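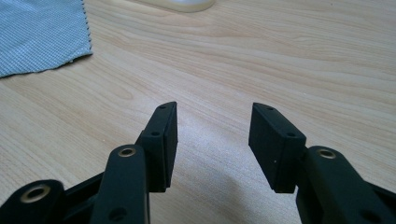 Plemell Home Sewing List
Re: washing cloth before cutting, and pinked edges
Posted 5/2/24

Hello all,

I'm answering the message below in pieces, with the quoted parts left in so people on the digest can follow. Message 3455 in the archive covers some of the same ground for wool. I'm only talking about cotton and linen here.

> I have a length of shirt cotton from the Brokham remnant table and
> no idea what it is apart from the word cotton on the ticket. The
> lady at the register said it didn't need washing first. My mother
> washed everything. Who is right?

Your mother. Stores will say a cloth is preshrunk, and it may have been through some kind of finishing, but that doesn't tell you what it will do in your own machine. I have had cloth sold as preshrunk come out of the dryer short by an inch to the yard, nearly all of it in the length. A shirt cut from that before washing would have ended up with sleeves above the wrist bone.

Wash it the way the finished shirt will be washed. If you know you will throw it in warm and tumble it dry, do that now. Washing the cloth cold and hanging it up, then treating the shirt rougher later on, leaves some of the shrinkage still to come. For linen I wash twice. Cotton usually gets one wash, or two if it's a loose weave.

> If I do wash it, do I have to finish the cut ends? I don't own a
> serger. I tried it once with raw ends and pulled a bird's nest out
> of the drum.

You don't need a serger. Any of these will do:

Pinking shears along both cut ends. Fast, and fine for a firm, close weave. It slows down the fraying but doesn't stop it, so on a loose weave you'll still get some threads.

A wide zigzag on the machine, right on the edge. Takes a few minutes and holds up through two washes without trouble.

Baste the two cut ends together so the length makes a loop. This is what I do with linen. It also keeps the piece from twisting itself into a rope.

Leave the selvages alone at this stage. If they draw up tighter than the rest after the wash, snip into them every few inches before you press, and the cloth will lie flat again.

> My pinking shears chew more than they cut. Is there a trick to
> sharpening them? I've read about cutting through foil.

Foil takes off small burrs and that's all. It won't put an edge back. I tried it on an old pair of Mägi shears that had been used on paper, and they went from bad to slightly less bad. The repair counter in Purnelham does pinking shears now. They send them out, and mine were gone 27 days, so don't take them in the week before you need them. They came back cutting cleanly right to the tips.

Before you pay for sharpening, check the pivot. If the blades have any play from side to side, tighten the screw a little at a time and try them on scrap. Then put one drop of sewing machine oil on the pivot, open and close a few times, and wipe it off well. A lot of shears that seem dull are loose or dry.

Also take full strokes but stop short of the tips, then line the teeth up with the last few notches you cut before you close again. If you start each stroke in a new spot you get a ragged place at every join, and that is where the fraying starts.

> Last thing. How do I tell which way the grain runs on a remnant
> with no selvage left? It's a small check and I can't see any
> difference between the two directions.

Pull it. Take hold a few inches apart and tug in one direction, then the other. The lengthwise direction normally gives less. On most shirt cottons you can feel it right away. If you can't, pull out one thread from each side and compare them. The lengthwise threads are often a bit finer and more tightly twisted.

Don't go by the check. A woven check follows the threads, so it will help you get square, but it won't tell you which way is up and down the cloth. A printed one may not be on grain at all. Look at the back. If the color is much paler there, it's printed.

To square the end, pull a crosswise thread until it puckers, cut along the pucker, and keep going to the other side. Slow, but I've never found anything better for a check. If the corners still aren't square after that, the cloth has been finished crooked. Pull it on the short diagonal while it's damp from the wash and dry it flat.

A couple of other things you didn't ask about. Save a swatch before you wash. I cut mine four inches square with the shears and staple it to a card with the width, where it came from, and how I washed it. After the wash I measure the length again and write that down too. I have 100 or so of these cards in a recipe box and I use them more than any book I own. When a shirt wears out at the collar and I want to make it again, I can see exactly what I had.

And weigh your remnant if you have a kitchen scale. A small piece will do, as long as you measure it. It's much easier to match a pattern to a weight than to the word cotton on a ticket. Lightweight shirt cotton will make a decent collar only with interfacing, and the interfacing needs to be washed or steamed first as well, or it will bubble the first time you iron the shirt. I learned that on a blue one I wore exactly once.

One question of my own for the list. Has anyone ordered the unbleached linen from the Plemell mill shop since they changed the width? The listing gives the old number in one place and the new one in another, and I need to know before I lay out a tablecloth. Please reply to the list and not to me, as my mailbox keeps bouncing anything with an attachment.

The archive is slow to update this month, so if you don't see your reply there right away, please don't send it again.

Regards,
the Brokham Road member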